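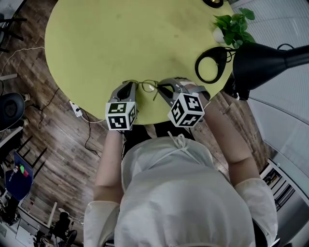 At the round green table, Friday.

Shop notebook, March
Return drop mockup for the Liltarlow job

Best day we've had on the bench in months! Writing this up while the manometer hose is still on my desk so I don't lose the order we did things in.

Background for anyone reading who wasn't in on it. The Liltarlow house has a furnace squeezed into a closet with the return coming down one side, a hard 90 at the floor with no vanes and no radius, then straight into a one-inch filter slot and the blower. Homeowner complaint is noise in the hall and a back bedroom that never catches up. Lourenço measured it on the first visit and total external static was well over what the nameplate allows, with most of it on the return side. The supply ducts are honestly pretty decent. Somebody cared about those. Whoever did the return was in a hurry or out of sheet metal.

We've all got opinions on what to fix first in a return like that, and we've been trading them in the truck for years, so Rónán said let's build it. He bent up the drop and the elbow from Lourenço's sketch, same width and depth as the real thing, and we hung it on the Grirka blower bench. I wanted to know what each piece of the restriction was worth by itself - elbow, filter, grille - at the same airflow, with nothing else changing.

Setup

Grirka bench on the short wall, door to the office shut, big roll-up door shut. Flow station upstream of everything. We set the blower for 1000 cfm, let it sit until the reading quit wandering, and came back to that same flow after every change. This matters a lot. If you leave the blower speed alone and only swap parts, the flow moves on you and the pressure numbers stop meaning anything you can compare. We did it wrong on the first pass and had to throw out the whole page (it's still in the book, crossed out, go laugh at it).

Pressure taps: one in the drop well above the elbow, one between elbow and filter, one between filter and blower. Static tips pointed into the air. Efua deburred the inside of each hole with a little hand reamer and I'm glad she did, the first tap I drilled had a curl of metal hanging right next to the tip and was reading goofy.

Zeroed the manometer with hoses off before each run. Wrote the room temperature in the margin each time too. It barely moved.

Run A, as found

Hard elbow, one-inch pleated filter, grille on top. This is the house, as near as we can make it. Bench total came out a touch lower than what Lourenço got in the field, close enough that I believe the mockup. The real one has a gas line elbow poking into the drop and some crushed liner we didn't copy.

The elbow was worse than I guessed. I had my money on the filter. The split was nearly even!

Also you can hear it. Put your ear near the heel of that elbow and there's a flutter, kind of a low ripping sound, that goes away when you drop the flow. I'd bet lunch it's the hallway noise.

Run B, turning vanes

Same elbow, vane rail screwed in on the diagonal. Ekua cut the rail and it fit the first time. Back to the same flow, and the drop across the elbow came down by more than half. The flutter quit. We all just stood there grinning at a box of tin.

One thing to watch. With the vanes in, the middle tap jumped around less, so some of what we'd been calling filter drop in Run A may really have been the elbow throwing the air at one side of the filter. You can see it on the pleats: in Run A the dust we tossed in landed mostly on the outside edge. With vanes the gray was spread a lot more even. I want to do that dust trick again with something that shows up better, cornstarch maybe, if Rónán will let me near his blower with cornstarch.

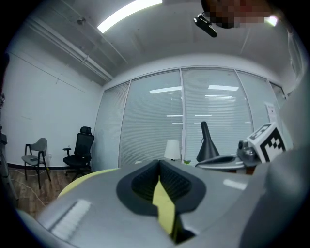

8 min read

Run C, the Stument cabinet

Pulled the one-inch slot and put in the Stument media cabinet with the 4 inch filter. Elbow back to hard, no vanes, so this is the filter change alone. The filter drop fell hard, which everyone expected, but the elbow drop crept up a hair. I didn't believe it so we ran it again. Same thing. The cabinet opening is taller than the slot was and the transition Rónán made to meet it is short, so the air has to turn and spread out in hardly any distance. I think we're seeing that.

So if the plan for a house is just "swap in a media cabinet," great, but look at what's feeding it. A bad elbow right up against a good filter will waste some of the good filter.

The cabinet itself is nice to work with. Door gasket seats well, the latch is stiff in a good way, and there was no whistle at all once we taped the seam on the bench side. Wish the airflow arrow were on the door as well as inside. I'll draw one on with marker like I always do.

Run D, both

Vanes plus cabinet. Lowest numbers of the day by a mile. If the house behaves like the bench, total static on the Liltarlow furnace ends up comfortably inside the nameplate and we get the back bedroom for free, or most of it. I'm trying not to count on that until there's a hood on the register.

Run E, the one Akua asked for

Akua has been saying since last summer that a big grille beats everything, and she's not wrong to push on it. We took the grille off completely, left the hard elbow and the old filter. There was a drop, and it was real, but it was the smallest of the three. To be fair to her, our grille is a fairly open stamped one. The house has the same style, which is lucky. If it had been one of those tight decorative ones I think she'd be buying herself a coffee on my tab. She wants a rematch with a restrictive grille and I said yes before she finished the sentence.

Things that went wrong

Hose mix-up in Run C. High and low sides swapped on the manometer, so the reading was negative and I stared at it much too long. Red tape now goes on the high side hose, both ends.

Leak at the bench collar. We found it with a smoke pencil after lunch. Taped it and repeated Runs A and B, and the numbers in the table in the book are the repeats. Ignore the ones in pencil.

The first vane rail Ekua tried was out of the scrap rack and had two bent vanes. It looked fine from the front. Check from the end, sighting down the rail.

Dead batteries in the good flashlight, again. Whoever takes the batteries, please put new ones on the supply list.

Notes on noise

No sound meter, so this is just ears, and mine have stood next to a lot of blowers. Ranking from loudest to quietest went A, E, C, B, D. Lourenço had B and D tied. Everyone agreed A was the worst. Taking the grille off in E made it louder in one way - you could hear the blower right up the drop - but it was a smoother noise. The flutter was still there underneath.

I'd like to borrow the sound meter from Krishnan next time we're over at the supply counter. They've offered before.
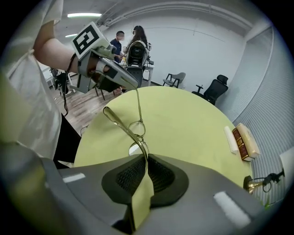 Glasses on the green cloth.

What I'd tell the homeowner

Vanes and cabinet together, done on the same visit. The drop has to come apart for either one so the labor overlaps a lot. If the budget only stretches to one, I'd do the elbow and keep them on a cheap low-resistance filter, changed often. I would not have said that before this test. I'd have sold the cabinet first every time and felt good about it.

Lourenço thinks we could get a proper radius elbow in there if we steal a bit of floor from behind the closet door trim. He's going back to measure. A radius would beat the vanes for dust, no edges for lint to hang on, and this house has two big shedding dogs. We haven't tested a radius yet so I'm leaving it out of the quote until we do.

Open questions

Does the split hold at lower flow? The furnace in the house runs low stage most of the time. I'd guess the elbow matters less there, but see above about my guesses.

How dirty does the media filter have to get before it's as bad as the new one-inch? Efua has a loaded one pulled from another job, bagged and labeled. Easy run to add.

Is the flex takeoff to the back bedroom pinched? It's an 8 inch run on the sketch and it disappears behind the chimney chase. Nobody has had eyes on that stretch. Somebody small, or a mirror.

Next time

Rónán is making the radius elbow, same throat width, so it bolts up to the same flanges. Ekua is redoing the transition into the cabinet with a longer slope. I'll drill new taps and let Efua clean them up, she's better at it.

Please leave the mockup on the bench. It's heavy and it's all screwed together with the seams sealed, and the tape pulls the paint if you take it down. Reamer is back in the top drawer. The vane rail with the blue mark is the good one.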